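Filed under: Home & Craft | Furniture

The Second Life of the Work Table

Hildegard Brinkmann has kept the order books of the Hamann joinery for 17 years. The oldest one dates from 1866 and lists mostly coffins, church pews and kitchen tables. The kitchen tables were all one size, and the customer chose the height.

"People stood at them," Brinkmann says. "They kneaded dough, they cut cloth. Sitting came later in the day."

The shop in Nileck still builds tables, though most now go to people who work from home. The orders have changed in small ways. Buyers ask for rounded corners. They ask for a hole for cables near the back edge. They want pale wood, and they want to see the grain.

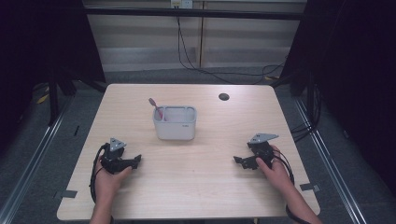
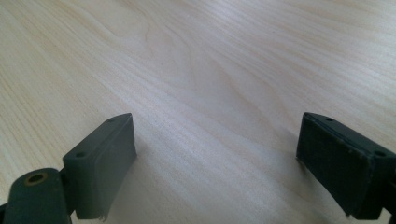
Pale tops were hard to sell when Joscha Kettler started as an apprentice. Customers in Greno wanted dark stain, and the shop bought it by the drum. He now spends more time on finish than on joints. A light surface shows ink, coffee and the ring from a flowerpot, and he tells buyers so before they sign.

His advice on care is short. Wipe spills at once. Use a damp cloth, then a dry one. Leave the spray polish at the store. An oiled top can be sanded lightly by its owner and oiled again, while a lacquered one should come back to the shop once the coat is worn through.

Anneliese Kettler, his aunt, runs the repair side and sees what happens when that advice is ignored. Last August she had 2 tables in from the same family, both left beside an open window through a wet summer. One had cupped badly. She planed it flat and lost some thickness doing it.

Repairs pay less than new work, and Brinkmann would like to raise the price. Anneliese Kettler is against it. Many of her customers bring tables that are 50 years old and worth little to a dealer. She thinks a higher bill would send them to the dump – and the shop would lose the next order too.

For now the price stands. The repair bench is booked until spring.

Contact the editors | © Rusimton Magazine. All rights reserved. | Back to top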